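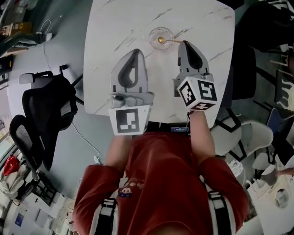
Clirkberg Residents' Help Exchange
Category: Household – Countertops and Tables
Status: Answered (3 replies)

Etching on a marble kitchen table: refinish, reseal or replace?

Submitted by K. Geum on February 5, 2022

I am seeking advice regarding a kitchen table with a honed marble top, purchased secondhand two years ago. The previous owner stated that the stone had been sealed but could not provide the name of the product or the date of application.

Over the past several months a number of dull marks have formed, most of them near the side where food is prepared. They are lighter than the surrounding stone and cannot be felt with a fingernail. Washing with dish soap has no effect. A paste of baking soda, left overnight under plastic wrap, also had no effect. There is in addition one darker ring, which I believe was left by a bottle of olive oil.

I requested an estimate from Gallow, a stone restoration firm in the area, and was quoted $2,123 for full refinishing on site. A replacement top in similar stone was priced at $2,745, including removal of the old one. As the difference is modest, I would appreciate guidance on the following points.

Are the light marks stains, or damage to the surface?
Would a new coat of sealer have prevented them?
Is it reasonable to attempt the work without a contractor?

The table is used daily and I do not require a showroom finish.

Respectfully,
Kyung-hwa Geum

Reply 1
Member since April 2017 – 214 helpful votes
Marked as accepted by the person asking

The light marks you describe are almost certainly etches. Marble is composed largely of calcium carbonate, and acids such as lemon juice, vinegar, wine and tomato dissolve a very thin layer of it on contact. The result is a dull spot. No material has been deposited in the stone, and for that reason neither soap nor a poultice will remove it.

The ring is a separate matter. Oil penetrates the stone and darkens it, and a poultice is the correct treatment. Baking soda mixed with water is often too weak for oil. Mix the baking soda with acetone to the thickness of peanut butter, apply it beyond the edge of the ring, cover it with plastic wrap and tape the edges. Leave it for 24 hours, then remove the wrap and allow the paste to dry fully before lifting it off with a plastic scraper. Two or three applications may be necessary. Open a window, wear gloves, and keep the acetone away from the stove and any other source of flame. Test it first on the underside of the top.

With respect to sealing: a penetrating sealer slows the absorption of liquids. It would have given you more time to wipe up the oil. It would have done very little against the acid. You may check the present condition of the sealer by placing a teaspoon of water on the stone for 15 minutes. If the area darkens, the stone is due for a new coat.

Your table has a honed finish, and this works in your favor. Light etches on honed marble can usually be blended by hand. Obtain a marble polishing powder intended for honed surfaces and follow the instructions on the container, working on a small area near a corner before proceeding to the rest. If the marks are deeper, wet sanding pads may be used, but please practice on a spare piece of stone. It is easy to leave a patch smoother than its surroundings – a polished spot on a honed table is as noticeable as the original etch.

I would not spend $2,123 on marks that cannot be felt. Ask Gallow whether they will quote for spot treatment only. Many firms have a minimum charge, but it should be well below the figure you were given.

Reply 2
Member since January 2021 – 3 helpful votes

We had the same problem and purchased a tablecloth. It cost around $60 and there have been no complaints.

Reply 3
Member since September 2019 – 38 helpful votes

I concur with the first reply, with one addition. Please review your cleaning products. Several general bathroom and kitchen sprays contain citric acid, and repeated use will dull the entire surface gradually. A pH-neutral stone cleaner is suitable, as is a small amount of mild dish soap in warm water, provided it is rinsed and dried.

In regard to replacement, a new marble top will etch in the same manner. If you do intend to replace it, quartzite may be worth a quote – confirm that it is true quartzite by asking the supplier to do an acid test on a sample, as certain stones are mislabeled.

Related questions
Rust mark under a plant stand on limestone
Removing candle wax from unsealed slate
How long to wait before using a newly sealed counter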